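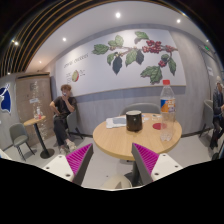
Table work at the Udville Gripper Club: one cup, one tall bottle.

Do I need to know how to program?
No. Danylo Bilyk will teach you, slowly, and with sighs.

What do we pick up?
Mostly bottles. The club goal is 2000 logged grasps by December. We have 277, so do come.

Can I bring my own bottle?
Yes, if it has a screw cap and you don't expect it back in the same shape. The one with the orange label is a club favorite, for reasons Delyth Gethin will explain at length.

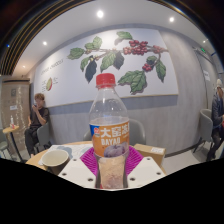
Joining and fees

What does it cost?
Nothing. Breaking a finger pad costs you an evening of printing a new one.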